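From: Edith Rivadeneyra
To: Kurnen members list
Date: 17th March
Subject: Re: Open day at Stusar, who's coming?

Hi all,

Lakmal Sarkar wrote:
> Can someone who went last October tell us what there is to see?
> My two are keen but it's a fair drive out to Wondale, and I'd
> like to know if it's all behind glass. Also, is there parking?

Lakmal, I went with Nazma and we had such a lovely time that I'm going again, so let me try to answer properly (and forgive me if I ramble on a bit).

None of it was behind glass when we were there. Shafiq Weerasinghe met us at the door with a pot of tea already made, and took us through to the simulation room, where they rehearse a job on the computer before they let a real arm anywhere near it. I had expected this to be the dull part and it was my favourite! He ran a tabletop job for us, very patiently, and let Nazma pause it wherever she liked. We got almost 300 runs' worth of chat out of him about lighting and colour, and why they keep the shapes so plain. The big brown round thing sitting on the pale wood is a good one for that — have a look at its rim, all short straight sides where you'd expect a curve. Fewer flat pieces for the computer to work out, he told us, and the arm doesn't mind a bit.
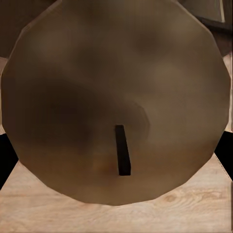 WHAT TO KNOW BEFORE YOU GO

Groups are kept to 20, so please put your name down with Sunil Selvanayagam and tell him how many kids you're bringing. He's organising the car pool as well, and would love another driver or two.

Parking is behind the Sivakumar building, at number 446. Drive past the front gate and take the second entrance, or you'll end up in the loading dock like we did.

Wear closed shoes for the workshop half of the tour. There's a kettle and a fridge you're welcome to use, and a nice patch of grass if the weather behaves.

Nazma says she still has the handout with the room plan somewhere, and I'll pass it along once she's found it — she has moved house in the meantime, so be kind.

Warmly,
Edith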